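May, late evening

Slept badly and got in before Hatice for once. The coffee machine was still on its cleaning cycle, so I drank tap water and started on the list from yesterday. Most of it was Samstead paperwork. They want the delivery sheets redone with the new part numbers, and I had copied two of them wrong. Fixed those, sent them, heard nothing back.

Barış called at ten to say the shelves from Plerkov are delayed again. He was told three weeks the first time and three weeks this time. The price is still 3,747 with the fitting, so I told him to leave the order alone. Until they come, everything that should be on a shelf ends up on the yellow table. I cleared it before lunch and by the afternoon it was collecting things again. 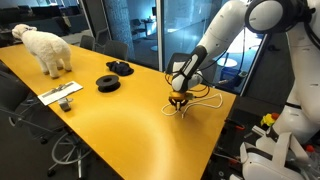
The yellow table, this afternoon. Sheep at the far end.

The sheep is Eylül's. She brought it in from home when her sister moved out, and it has stood on one table or another ever since. I like it there. It has a good thick fleece and it is the one thing nobody asks me to file. The clipboard I need to go through tomorrow, before Nurhan comes for it. I asked whose the black cloth was and got no answer, so if it is still there in the morning it goes in the box by the door.

The white cable ought to be coiled and tied. I have said this before. Hatice says a drawer with dividers would solve it and she may be right, but a drawer costs money too and we have 90 left for the month. I looked at the Etel catalog over lunch. The plain ones are fine. I wrote the page number on my hand and then washed it off — will look again.

Lunch was the rest of the lentils. Gülizar had bread from the new place and gave me half. Too much salt in it, good crust.

In the afternoon Nurhan and I went over the room plan. She wants the table turned so it stands along the wall. I would sooner keep it where it is until the shelves arrive, or we will be moving it twice. We agreed to wait. She also wants a second lamp, and I said yes to that.

Home by seven. Called Mom, who has finally booked the dentist. Laundry is in the machine and I have to stay up for it. Tomorrow: clipboard, Etel page, call Wannasri about the invoice, buy cable ties.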